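Zistument Rack Reach: data card

Zistument is a set of simulated episodes for studying how a second viewpoint changes fine reaching. The task family is small: one fixed arm, one equipment rack, and a target on or near the front of the rack. It was put together by Ximena Escobar and Violeta Huenchumán for the Plorkier study.

Contents

- 1577 episodes, all rendered, none recorded on hardware
- 258 of them held out for evaluation
- 3 random seeds per policy in the baseline runs

Each episode stores joint positions, the gripper command and two image streams, one from the room and one from behind the gripper. Room textures and lighting vary between episodes.

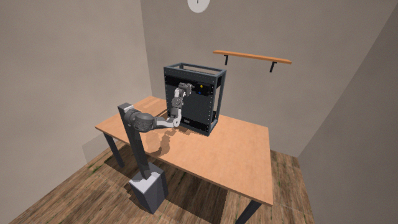

Figure 1. Room view, fingertips close to the small module with the yellow and blue markers.

The room view shows the whole arm and is the better one for judging approach direction. It is weak on depth near the rack face -- the module covers few pixels and the fingertips overlap it easily.

The gripper view has the opposite problem. Close up, the fingers hide a good part of what is below and ahead of them. We left this alone. Policies trained on the gripper view only did worse on low targets, and adding the room view recovered most of the loss. Leandro Alarcón repeated the comparison with a smaller network and got the same ordering.
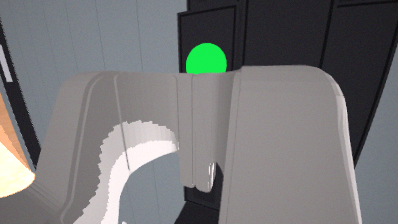
Figure 2. Gripper view with the green sphere partly hidden behind the gripper.

Known issues

Edges in the gripper view are aliased in places. In 26 episodes the two streams are offset by one step; these are listed in offsets.txt and should be skipped for any timing work. Contact forces are not stored.

The March release replaces the earlier one. Splits did not change.

Contact: Estela Herrera, Plorkier data maintenance | Back to top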